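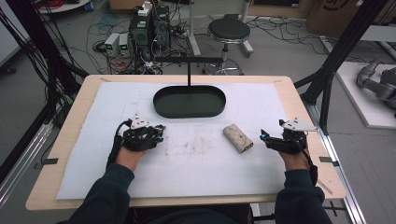

Since I moved to Dolleck I have had three desks, and I want to write about them, because I think a desk is a more serious purchase than people in furniture shops believe.

The first one was already in the flat. It was a small thing with a glass top, left by the tenant before me, and in the beginning I was grateful for it. Then came November. If you have ever put your bare arms on glass in a flat where the heating starts at six in the evening, you know what I mean. I wore two pullovers and I put a towel under my elbows. The towel moved each time I turned a page. After a month I had a pain in the left shoulder which I had never had before, and I was writing most of my letters in the kitchen.

The second desk I bought new, from Pilta. I will be fair with it. It came on the promised day, all the screws were in the bag, and I could build it alone in one evening. But it was 60 centimetres deep, and I had not understood what this means when you like to have a dictionary open in front of you and a notebook in front of the dictionary. Something was always falling behind. I also found that it trembled when I used the eraser. A neighbour advised me to fix it to the wall, but I rent, and I did not want to ask for permission to make holes. I kept it for almost two years and I was a little angry with it every day.

My present desk comes from the second-hand hall on the road to Puder. It is an old dining table with the legs made shorter, and whoever did this work did it well, for it stands completely flat. I paid for it less than I had paid for the lamp. The bus driver would not take it, of course, so I had to hire a van with a man, and the van was more expensive than the table. I still think it was a good bargain.

What did I learn? First, measure your own arms before you measure the room. I sit down, I let the shoulders fall, I bend the elbows, and somebody holds the tape from the floor to the elbow. For me this number is lower than nearly all the tables in the shops. Many short people work with lifted shoulders for their whole life and blame the chair.

Then, the surface. I like to work on something a little soft. At home I have a felt mat which I bought at Ueda, the stationery shop behind the station. It cost 17 euros and I hesitated for a long time, but the pen behaves better on it and the cup makes less noise. My grandmother used an old blanket under a cotton cloth, and I believe she had the same idea for no money. Felt collects crumbs, so on the first of the month I take the mat to the balcony and beat it.

I have also stopped to keep things on the desk. The pens are in the drawer of the cupboard beside me, the papers are on the shelf. In the morning, before eight, the light comes over the table from the left side and I can put down my book wherever I want.

There remains the question of the chair. I have been sitting on a kitchen chair with a cushion all this time, and I know it is wrong. I have tried up to now only one proper office chair, in the shop, and it made me feel like the director of a bank. I will go back and try the cheaper one.

Recent posts
Why I iron in the evening
Walking to Puder along the canal
A soup for the end of the week
The library has changed its opening hours again
Learning to like the radio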